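Skedon open day - anyone else go?

Forum > Robots and automation > Shows, visits, open days

mossgate
Just back from the open day at Skedon, the old mill unit by the canal. Photo from the sorting bench first, rest of my ramblings after.
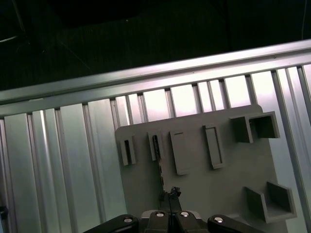
Gripper over the grey holder board, bench two.

Right. Went in the 10 o'clock group. Three benches running plus one with a cover on and a sign saying ask about this, so I asked, and the chap said it was the next one and he couldn't talk about it. Ok then.

Bench two was the best by miles. Board with holders on it, narrow slots, a pocket, bigger boxy ones, and the arm has to put the right part in the right holder. The slots are the hard bit. Everyone crowded round for those. It got the first couple in clean, then missed one and had to back off and go again, and a small boy next to me said "try harder" quite loudly.

Alun Parry did the talk. Good speaker, no slides. Says they've done 3000 goes at that one board since April and most of the early ones were rubbish.

Tea was free. Car park was not.

pennywhistle_t
was in the 2pm group and it never got a slot first time while we were there. not once. had three tries at one and then a girl in a Skedon fleece reached over and pressed stop. did they slow it down for the morning lot?

mossgate
Don't think so? Looked slow enough to me. Perhaps the sun had come round, that side of the building is all windows and the metal bed is shiny as anything.

Hobday
Is that a crack in the board? Right of the second slot. Looks like it's split all the way down.

mossgate
Well spotted, didn't see it on the day. Pale jagged line, yes. Could be a crack, could be two bits that don't meet properly. Didn't ask.

Hobday
If it's split then the holders either side can shift against each other and the arm is aiming at something that has moved. Half a mil would do it on a slot that narrow. There's your afternoon group's problem.

pennywhistle_t
or the arm's just not very good

Hobday
Or that. But you can't tell which off a cracked board, that's my point. I'd have swapped it before letting the public in.

granny_servo
Bit harsh Hobday. It's an open day not a sales pitch. I've run demos on kit held together with worse. If the arm copes with a wonky board that's more use to me than one that only works on a perfect one.

Hobday
It didnt cope though, see above.

granny_servo
It coped at 10.

Hobday
Fine.

tallis99
What is the black stuff at the tip of the gripper? Wire? Looks like a knot of something.

mossgate
No idea, too small to make out. Two fingers come together and there's a dark tangly bit just past them. Might be the part it's meant to be placing, might be fluff for all I know.

tallis99
I'd guess a bit of cable. Would explain why it struggled, floppy stuff is horrible to place.

Hobday
Guess being the word.

granny_servo
Same ali rail and slotted bed as I've got in the garage I think. Nice to see. You can bolt anything anywhere and then spend a week wondering where you bolted it.

oldloomer
Didn't care much about the robots if I'm truthful, went for the building. Date stone over the side door says 1863 and the iron columns are still in on the ground floor. They've painted them orange. Why.

mossgate
Safety orange I was told. So people don't walk into them.

oldloomer
People managed for long enough.

pennywhistle_t
did anyone get the price of the gripper? I asked twice and got a leaflet

tallis99
Leaflet I got had a Grevell one at 302 but that's just the fingers, no motor, and I'm not sure that is the same gripper as in the photo anyway. The whole hand was "from 1000" and we all know what from means. There was a Zustar one on the back page with no price at all.

pennywhistle_t
302 for fingers!!

granny_servo
Print your own. Mine are on their second year. Bit chewed at the tips.

Hobday
Printed ones flex. Not for slots.

granny_servo
Mine do slots.

Hobday
How wide?

granny_servo
Wide ones.

mossgate
Ha. Anyway, other benches for anyone who missed it. Bench one was boxes on and off a belt, fast, noisy, a bit dull after five minutes. Bench three was the Grønli thing, folding cloths, with a queue for it out of the door so I only saw it over shoulders. Somebody who got to the front might say more.

tallis99
Got to the front. It folded a tea towel, took ages, got a round of applause. Second one it picked up two at once and folded them together. Also got a round of applause.

pennywhistle_t
easy crowd

newbie_kit
hello, first post. my daughter is 12 and mad on this stuff, is it suitable and are they doing another? missed this one completley

mossgate
Yes to suitable, loads of kids there and there was a low step at bench two so they could see over. Alun said there'd be another but didn't give a date. Get there for the first group if you can, it fills up.

newbie_kit
thank you, will do. is there parking

mossgate
Use the one behind the swimming baths, five minutes' walk. Don't use theirs.

Hobday
If you do go, ask about the board.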